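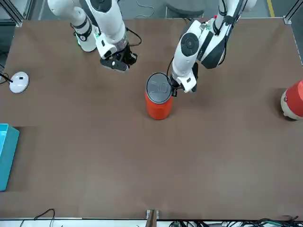
Ask Abbas Mirzaei what got him started on tins and he'll blame his grandmother's tea, or more exactly what she kept it in, a battered drum with a lid so tight she had to prise it up with a spoon handle. He has 1,166 of them now, in a former seed shop in Herstead, and the canisters are the ones he loves best. Tall, round, upright, happy on any shelf! A good one needs very little doing to it: give it an orange-red body and a dark grey lid with a bit of raised pattern, a ring running round the outside and what look like big numerals inside the ring, and you have something you'd leave out on the table all week just to walk past it.

Lids are where he gets really excited, and after an afternoon in his shop I'm afraid I am too. Run your thumb over an embossed one and you can feel all the trouble somebody took. Plain lids were quicker to make and did the job just as well, yet the small makers kept on with their stars and wheatsheaves and numbers for years. Abbas keeps a drawer of 79 lids with no bodies, sorted by size, and people post him more (one came from Prastness in a sock).

The fit matters as much as the looks. A slip lid should go down slowly, with a little sigh of air, and stay put when you lift the tin by it. Abbas tests this over a cushion. If it drops, the rim has usually been bent by years of being opened from the same side, and he'll work it round with his fingers, a tiny squeeze at a time, never with pliers. He made me try one. It took me 20 minutes and I was thrilled.

Digby Rutherford came in while I was there, carrying four Plondent biscuit tins in a bread crate. Digby collects only the squat ones and thinks tall canisters are a waste of a good lid, and the two of them have been having this argument since they met at the Khondokar sale, where they bid each other up to £100 over a coffee drum with a dent in it. Digby won. Abbas still asks after it.

I wanted to know what people should do with theirs at home, and both men said the same thing, which doesn't happen often: use them! Rice, buttons, dog biscuits, seed packets, anything dry. Wipe the outside with a soft cloth, keep them off a sunny windowsill if the colour is strong, and leave the lid ajar for a night after washing so the seam can dry. Red fades quickest, Abbas says, and it goes a sad salmon pink that no polish will bring back.

The shop opens properly in October, when the back room gets its shelves. Until then you knock.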